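4.2 Handovers between parents

The part of the diaries we most enjoyed reading was the handover: the few minutes in which one parent stops being in charge of the children and the other starts. Boros expected this to be a small matter in his earlier work in Vikum, and we had planned for it as a side question. It soon took over! Of the 3454 diary entries collected in Benska and Jerngate, 2391 mention a handover of some kind, and many parents wrote more about those minutes than about the rest of the evening put together.

What gets passed on is wonderfully varied. Parents told each other who had eaten, who had fallen out with whom, which shoes were missing, and whether the reading book had come home. Very little of it was written down. Several families did keep a calendar on the kitchen wall, but the entries suggest it was used for things weeks away, while the small news of the day travelled by talking (often on the doorstep, with a coat half on).
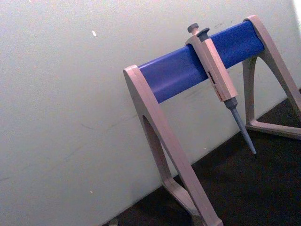 Figure 3. Pipette stand with a blue top bar, against a pale wall.

Families with a parent on shifts were especially interesting to us. We had 57 of these, most of them in Jerngate, and their handovers were shorter but far richer. A father in Benska who left for work at 5.40 each morning used to leave spoken messages for his wife, and by October the children had begun adding their own at the end. We would love to see this followed up with older children, who may well carry much of the news themselves.

The Turcotte scale, which we used to score how evenly the load was shared, has no item for any of this. It asks who cooks, who drives and who gets up at night.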